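About Pirnwood

Hi, I'm Meifang, and I run Pirnwood with my friend Qianru Su. We help people get their tabletops back!
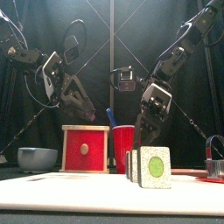
How it started

I've been a tidier since I was small (my mother would say a bossy one), and for years I did it free for anyone who'd let me near their kitchen. Then Qianru talked me into renting a little studio with her, and now we teach it. We have 2 rooms, a kettle, and far too many cups.

Everything we do begins with a plain white tabletop and a handful of ordinary things. A red plastic cup, a few speckled blocks, whatever came out of the drawer that morning. You put them in a row, you look at them, and you decide where each one lives. It sounds almost silly, I know, but I still get a kick out of it every time!

What a class is like

Small and noisy. There are never more than 3 people to a table, and we go at whatever speed suits the slowest person, who is often me. We do sorting first, then lining up, then putting away. Bring a bag of your own clutter if you like – keys, mugs, toys, that drawer of mystery lids – and we'll work on that in the second half.

Senan Hegarty teaches the Tuesday evening group and is much more patient than I am. Willy Verschueren handles bookings, so if you email us, he's the one who'll write back (usually with a question about parking).

Who comes

Parents, students, people moving to a smaller place, and one lovely couple who keep signing up for the beginner class. More than 700 people have come through so far, and I still bump into them at the grocery store and hear all about their cupboards.

Want to join us? Drop Willy a line and tell him which evenings you're free.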